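Bukik opens its practice rooms to outside teams

July 27, 2023

If you have ever tried to teach a robot to tidy up a living room, you will know how quickly a real living room stops being any fun. Things get knocked over, somebody has to put them all back, and by the end of the day you have learned a good deal about your own patience and very little about the robot. So it was nice to hear this week that Bukik, the small software firm behind the Moreck home simulator, is opening its rooms to outside teams as a paid service, after keeping them more or less to itself and a handful of friendly testers since February.

The service is called Moreck Rooms, and it is pleasantly simple to explain. You send in your control software, choose a furnished room, and Bukik runs your robot through household jobs in simulation – finding things, reaching for them, working its way past the furniture – and sends back the camera views along with a log of every run. There are 12 rooms in the catalog to begin with, and each one can be ordered with its small items shuffled, so that a team isn't forever practicing on the same neat tabletop. 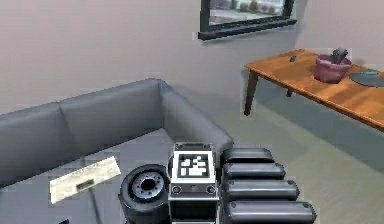
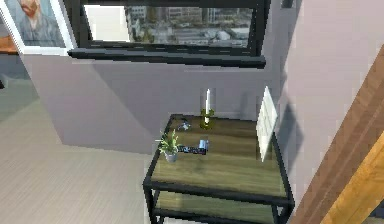 Views from a simulated Moreck living space

Teams can pick from two plans. The starter plan covers three rooms and is meant for schools, clubs and people working away in the evenings, while the full plan takes in the whole catalog and lets you bring your own gripper model along, provided it comes in one of the seven file types Bukik accepts. Either way you get help by email from the folks who built the rooms, and the early testers seem to have leaned on that quite happily.

One of those testers was Hirance, a maker of helper robots for the home, which says the rooms were most useful for the dull middle part of the work, when a program mostly does what it should and you need to find out where it doesn't. The company did have a grumble or two. It would like sharper camera views, and it found the wait for results rather long when several teams were sending in jobs together. Bukik says a faster queue is on the way and that it is looking at the picture quality too.

Kitchens are the next thing on the list, to be drawn up with the design studio Steyn, and after those a laundry room, which a good many testers asked for. Sign-up for both plans is open now through the Bukik website, and the first room on the starter plan can be tried free of charge.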